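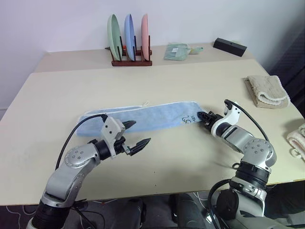
Poste de pliage à deux bras, serviette bleue en bande, pince droite sur l'extrémité du tissu.

Projet Niltmont — note d'avancement, lot 2 (linge plat)
À l'attention de Zyanya Robles, direction des programmes, Utolo
Rédaction : Kobina Aryee

Vous m'aviez demandé une réponse courte à une question simple : est-ce qu'on peut confier le pliage des serviettes à une machine, oui ou non ? Pour ce trimestre, la réponse est non. La suite explique où nous en sommes et à quoi a servi l'argent.

Essais réalisés

La campagne prévoyait 200 essais de pliage complet, serviette posée à plat au départ, pile rangée à l'arrivée. Les 200 ont été faits. Sur ce total, 81 ont donné un pli que l'équipe de Jiltavthorpe accepterait sans le reprendre. Ruairí Gallagher, qui a dirigé la lingerie là-bas, a jugé les résultats à l'œil et au toucher, avec la même sévérité que pour une nouvelle recrue. Je précise que la grille de notation a été arrêtée avant la campagne et n'a pas bougé depuis.

Le premier rapport du fournisseur annonçait un taux bien plus flatteur. Il comptait comme réussie toute serviette pliée, même de travers, même avec un coin qui dépasse. Nous avons refusé cette définition et Mudassar Ghauri a fini par l'admettre, non sans discussion.

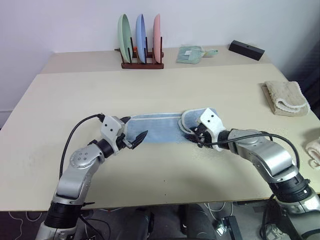 Les deux bras sur la serviette ; le bout droit est soulevé et pincé.

Ce qui coince

La prise d'abord. Un bord de serviette couché sur une table offre très peu de matière à saisir. Les doigts passent au-dessus, ou bien prennent deux épaisseurs quand il en faudrait une. Dans ce second cas le système continue comme si de rien n'était, et le pli part de biais.

La lenteur ensuite. Jarlath Dolan plie une serviette en quelques secondes en pensant à autre chose. Le poste en met 31 dans ses bons moments, et je ne compte pas les reprises. On m'a répondu que la vitesse viendrait plus tard. C'est possible. On me l'avait déjà dit pour le lot 1, et je n'ai toujours rien vu venir.

Reste la variété du linge. Les réglages ont été faits surtout sur la serviette bleue. Les modèles beiges et crème, plus pelucheux, n'entrent pas dans les 200 essais et je ne m'avancerai pas sur ce qu'ils donneraient. 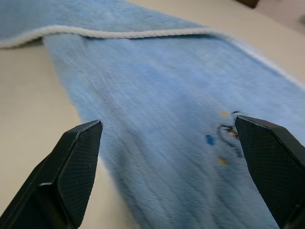
Vue au poignet : doigts à patins quadrillés, liseré blanc du rabat et petit motif imprimé près du doigt droit.

La caméra de poignet est, à mon avis, la dépense la mieux justifiée du lot. De près, le liseré blanc se détache du bleu et donne un repère exploitable. Mais un linge uni, sans bordure, n'offrirait pas ce secours, et les draps de Jiltavthorpe sont unis. Il faudra bien se poser la question avant de parler de déploiement.

Budget et heures

Nous avons consommé 862 heures d'ingénierie, soit presque tout ce qui était prévu jusqu'en décembre. L'essentiel est passé dans la prise des bords. Le volet vaisselle, inscrit au lot 3, n'a pas commencé et je propose de ne pas l'ouvrir tant que le linge n'est pas réglé.
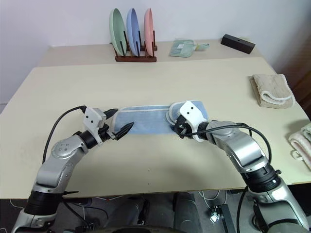 Ó Dubhghaill nous a transmis une offre pour un second poste identique. Je suis contre. Deux postes qui ratent plus de la moitié de leurs plis occupent deux fois plus de place et demandent deux fois plus de surveillance. Ghauri défend l'idée inverse — davantage d'essais, donc des progrès plus rapides — et il vous écrira sans doute de son côté.

Demandes pour la période suivante

Maintien d'un seul poste jusqu'à la prochaine note.
Nouvelle série d'essais avec au moins trois types de serviettes, départ en vrac et non plus à plat.
Chronométrage reprises comprises.
Jugement final laissé à Gallagher, sans représentant du fournisseur dans la pièce.

Si le taux de plis acceptés ne monte pas nettement dans ces conditions, je recommanderai l'arrêt du volet linge. Le détail des essais et le relevé d'heures sont joints à cette note.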